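In praise of the long evening walk

I have lived in Pruseck for 17 years now, and if you asked me what I like best about it I would probably bore you for an hour, but I would end up at the same place, which is the walk after supper. Out of the door, down past the allotments, along the river as far as the old Strickland works, and home by the church before it gets too late.

It was my neighbour Chunhua Ding who got me into the habit. She had been going out every evening for years and one night in May she simply knocked and asked if I was coming. I had a perfectly good armchair and I very nearly said no! We hardly spoke the first time – I was too puffed – but I slept beautifully.

What worries me is how hard we are making it for people to do the same. The council wants to light the whole river path, all 2000 metres of it, and I know plenty of kind and sensible people who are in favour. I can see why. My friend Tamsin Schumacher turned her ankle there last winter and I wouldn't wish that on anyone.
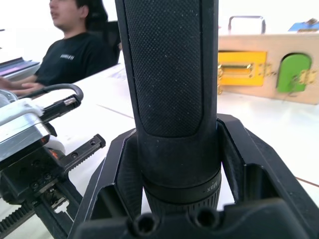
But I do think we would lose something if the path were as bright as a car park. You can hear the owls down there, and on a clear night the stars come right down to the trees. A few low lamps by the steps would do, to my mind, and perhaps a handrail, and the money left over could mend the stile, which has wobbled for as long as I have lived here.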